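From: Rosero Creek Watch
To: Stokis Valley list
Date: Tue 20 February
Subject: Re: Unden Wind, tree clearing on the north ridge

> Does anyone know if the clearing on the ridge is
> allowed to start before the owl survey is finished?
> I drove by the Dhillon Road gate on my way to work
> and there is pink tape on trees well outside the
> area shown on the map we got in December. I counted
> 21 taped trees from the road alone.

I called the county planning office about this. The permit says no cutting within 400 feet of an active nest, and the survey has to be filed before any tree over 100 years old comes down. The survey has not been filed. The person I spoke with could not tell me if the tape means trees to cut or trees to keep, and said to ask the company.

I asked Unden. Their reply says the tape marks the edge of a "study area" and that no cutting is scheduled this month. It does not say what happens next month. I have written back to ask for a date and a current map, and I will post whatever they send.

Two of the turbine sites have moved since the December map. Site 4 is now on the creek side of the road, and that worries me more than the tape. The culvert there already backs up every spring — the crossing was under water for most of a week last year — and I don't see how they get a crane over it without rebuilding the whole thing.

If you go up to look, please stay on the county road. The land past the gate is private. 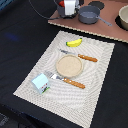
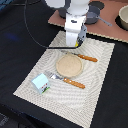 The next meeting is at the Stokis grange hall, in the back room, at 7. We will go over the permit line by line and decide who speaks at the county hearing. Supper is potluck as usual, and please bring your own plate, knife and fork, like the ones on the mat in the first photo, so we don't fill another bag with paper ones. Coffee is covered. If you have photos of the taped trees with the location written down, bring prints, as the hall has no internet.

Rosero Creek Watch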